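Drultport Boards > Manipulation > Teaching and Demonstration
Thread: Kinesthetic vs. remote control for single-block pick, which one do you trust?

besside_rig
October 19, 2022
Setting up a pick task on a six-axis arm. One block, white table, wrist camera only. I have 44 demos by hand guiding (grab the arm, drag it to the block, close) and was going to collect the rest by remote control with a leader arm. Policy trained on the 44 reaches well and then closes early, a finger width short. Is mixing the two sources a bad idea? Recording at 10 Hz.

torque_ripple
Mixing is fine if the action labels mean the same thing. With hand guiding you are logging measured joint positions. With a leader arm you are probably logging commanded positions. Those differ by the tracking error. Pick one and relabel the other.

kbolt
Disagree that it's fine. Hand guiding also puts your forearm in the wrist view half the time. The policy learns that sleeve means go down. I threw out a whole set in August over this.

besside_rig
No sleeves, I push from the elbow link. Checked every episode.

kbolt
Then look at your speed. People drag an arm slower near the object than they drive it with a leader. Two speed profiles, one network, early close. Plot distance to block against time for both.

edberg_user
We run the Edberg leader on a similar cell. 1,130 episodes, all remote, no hand guiding. Early close went away when we stopped trimming the pauses. Operators wait before they grip and that wait is information. Our preprocessing script was cutting it.

torque_ripple
Or the wait is noise and your policy now hovers. Seen that too. Post a wrist view, I want to know how much of the fingers the camera gets.

besside_rig
From one of the approaches:
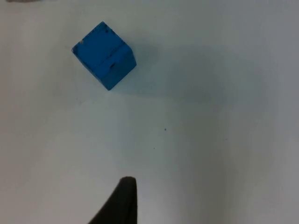 Wrist view, blue block, before contact.

torque_ripple
OK, so one fingertip at the bottom and a lot of white. Not much to judge depth from on a table that plain. I'd add a fixed side camera before collecting anything else.

kbolt
Side camera is overkill for one block. The shadow is a decent cue as long as the lamp stays put. Tape the lamp down, vary the block angle. Yours is turned well off square there, which is good -- are they all like that?

besside_rig
Mostly. I turn it by hand between episodes. The lamp is on a clamp and has been bumped at least once.

edberg_user
The Schnyder driver has a flag for logging commanded and measured together. Turn it on now. Costs nothing and you can settle the label question later instead of recollecting.

torque_ripple
Seconded. I'd still go for the second camera.

besside_rig
Flag is on. Ran 12 leader demos with the pauses left in. Commanded leads measured by two steps on the fast part of the reach, close to zero at the grip. Relabeling everything to measured and retraining tonight, no side camera yet. Will post the distance plots for both sets when they're done.

kbolt
Use the same axis limits on both, please.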